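Toltura Tabletop: two-handed pick-and-place demonstrations with per-hand phase labels

README and data card, release 2

Summary

Toltura Tabletop is a set of 1000 teleoperated demonstrations in which a two-handed humanoid upper body moves play food on and off a plate. It was collected to test one claim: that a policy for two hands learns faster when each hand carries its own phase label than when a single label is given to the whole robot. The set contains the demonstrations, the labels, the splits we used and the evaluation scripts. The trained weights are kept in a separate archive, Kozan, and have their own card.

The release replaces release 1, which should no longer be used for training. See "Changes" for the reasons.

Background

Most imitation learning pipelines we had used treat a demonstration as one stream of actions. With one arm this is reasonable. With two arms, the hands are often doing different things: one is closing on an object while the other is still travelling, or is waiting for space over the plate. A single label such as "grasp" then covers a hand that is grasping and a hand that is not. In our early runs the waiting hand tended to copy the closing motion of the busy one, and fingers closed on air.

The method studied here, which the code calls split-phase conditioning, is small. Each hand has a phase variable with five values: idle, approach, close, carry, release. The policy predicts both phases and the joint targets from the same features, and the joint targets for a hand are conditioned only on that hand's phase. Nothing else in the network changes. The baseline uses the same network with one shared phase.

Task

The operator is given an instruction in text, such as "put the orange on the plate" or "put both fruits on the plate". The objects lie on a table within reach of both hands. The plate is near the middle. Each hand may pick up any object, but the operators were told to use the nearer hand unless it was already holding something.

An episode ends when the operator presses the pedal or when the time limit is reached. Episodes that reached the limit are kept and marked, and are not counted as failures unless the instruction was not met.

Recording

All demonstrations were recorded on the Tondov bench in our own laboratory. The hands are multi-fingered and the operator controls them with a pair of gloves. Finger joint angles are mapped directly, with a fixed scale per finger; the thumb has its own mapping because the direct one put the tip too far inwards and it caught the rim of the plate.
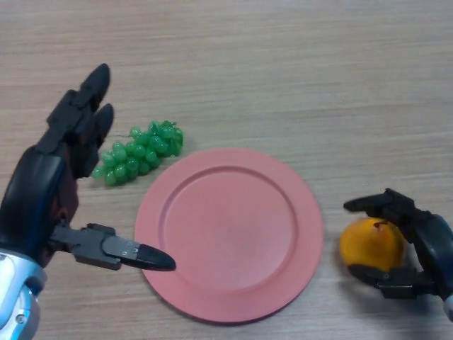 The glove mapping was frozen before the first episode of release 2 and was not changed afterwards. Operators had a practice period before their first recorded session. We did not remove an operator's early episodes, so there is some drift in speed over the set. A policy that is sensitive to speed will show it, and the session index is included so that the effect can be measured.

Each episode contains:

head camera images, colour, one stream
joint positions and joint targets, both arms and both hands
glove readings before mapping
left phase and right phase, one value per time step
instruction text
outcome flag and time-limit flag
session index and operator index

No depth is included. Fingertip force was recorded in release 1 but the sensors disagreed between the two hands and the channel has been dropped.

Labelling

Phases were assigned in two passes. The first pass is automatic and uses hand speed and finger closure. The second pass is manual: an annotator steps through the transitions and moves them where needed. The automatic pass is good at the start of "approach" and poor at the boundary between "close" and "carry", where the object often begins to move before the fingers have stopped. The written rule is that "carry" begins at the first time step where the object has left the table and does not return to it within the same grasp. Where the hand hides the object from the camera, annotators used the joint positions and marked the transition as inferred.

Inferred transitions have a separate flag. We suggest leaving them in for training and taking them out when scoring phase prediction.

"Idle" needs a note. A hand held still over the table with the fingers open is labelled idle, even if the operator was about to use it. We considered a "wait" phase and tried it on a small portion of the data, but two annotators working from the same rule did not agree often enough for the label to be useful.

Splits

The data are divided by session, not by episode. Lighting and table position are fixed within a session, and an episode-level split would let the policy see the test conditions in training. There are 16 sessions: 12 for training, the rest for validation and test. The session lists are in the splits folder as plain text.

A second split, called far, holds out certain object and plate arrangements. It is harder and we regard it as the more informative of the two.

Evaluation

Both policies were run on the bench with the same starting arrangements, in alternating order. An arrangement was restored by hand from an overlay of its first camera image. Success is scored by the person at the bench according to the written criteria: every object named in the instruction rests on the plate, no other object does, and both hands are empty at the end. Partial success is not scored.

Results

On the standard split, split-phase conditioning was ahead of the baseline with small amounts of training data, and the two were close when the full training set was used. We do not claim a difference at full size. On the far split the gap remained at every size we tried.

The gain comes mainly from instructions that name two objects. With one object, the second hand has nothing to do and the shared label does little harm. The commonest baseline failure was early closing: one hand reached its object and the other closed at the same moment, still short of its own. This was rare with split phases, though it did not disappear.

Split phases brought one failure that the baseline seldom showed. Both hands could enter "carry" together and arrive over the plate at once. As neither hand's targets depended on the phase of the other, there was no mechanism for one to give way. In the demonstrations the operators avoided this by delaying a hand, and the policy learnt the delay only in part. A version with a weak link between the two phases is being tested and is not part of this release.

Per-run results are in the results folder. The file has one row per trial – including trials stopped by the safety limit, which are scored as failures.

Changes since release 1

Release 1 had a clock error between the head camera and the glove readings. The offset was not constant within an episode and could not be repaired afterwards, so all the demonstrations were recorded again. The object set was also reduced. Thin and very soft items were removed because the hands could not pick them up reliably even under direct control, and the resulting episodes said more about the hands than about the method.

The instruction text has been cleaned. Spelling variants were merged and 11 instructions that could be read in two ways were rewritten.

Known limitations

The objects are few and the background does not vary much. A policy trained on this set alone should not be expected to work on another table.

All operators were right-handed, and the right hand is used more often even where the objects are placed evenly. Mirroring the images and the joint data is possible, but the two hands are not exact mirror images in their joint limits. The script mirror_check reports the time steps at which a mirrored target would be out of range.

The outcome flag was set by the operator at the end of the episode. Spot checks found a small number of errors, mostly objects resting on the rim of the plate with one side on the table. These have been corrected where found – others may remain.

Phase labels describe the hand and not the intention of the operator. They should not be used as a measure of planning.

Intended use

The set is meant for research on two-handed imitation learning, phase prediction and the timing of two arms in a shared workspace. It is not suitable for grasp force studies or for any safety assessment.

Licence and access

The data and labels are free for research use with attribution. Commercial use needs written permission from Ikummont. The scripts are under a permissive licence, given in the licence file. Please cite the release number with any result, and state which split was used.

Errors in the labels can be reported through the issue tracker with the episode identifier and the time step. Corrections are collected and applied at the next release, planned for November; the files of a published release are not altered.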